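El lunes, a las siete de la mañana, Stamatia Katsaros abrió el registro y vio que el planificador había vuelto a rendirse en el episodio 1246. El mensaje era el de siempre: sin trayectoria válida, tiempo agotado.

— Otra vez la taza — dijo.

Muireann Brophy dejó el abrigo en la silla y acercó la suya. Llevaban desde febrero con Clarholm, el módulo que debía decidir por dónde bajaba la pinza cuando la mesa estaba llena de cosas. Con la mesa despejada funcionaba. Con la mesa puesta, el brazo se quedaba quieto hasta que alguien lo paraba.

— ¿Qué margen tiene el comprobador de colisiones?

— Seis centímetros. Lo puso Dionysis antes de irse.

— Con seis no entra un dedo en ninguna taza.

Stamatia buscó la línea. El margen se aplicaba a todos los objetos, incluido el que había que agarrar. Lo bajó a dos y excluyó el objetivo durante el último tramo. Después guardó los cambios, escribió una nota corta para Dionysis y lanzó el episodio con la misma semilla. El simulador tardó en cargar la cocina. Muireann fue a por café y volvió sin café, porque la máquina estaba apagada. 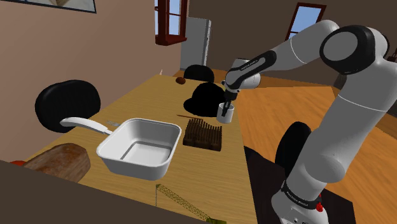

— Para ahí — dijo Muireann —. Quiero ver los contactos.

Stamatia detuvo la simulación y abrió la tabla. Había dos contactos, uno por dedo, y ninguno con el sombrero. Copió los valores en el cuaderno.

— Galanis querrá saber por qué hemos tocado el margen.

— Que lea la nota.

— No lee las notas.

Muireann se encogió de hombros y cambió la semilla. Stamatia reanudó la ejecución y fue a encender la cafetera.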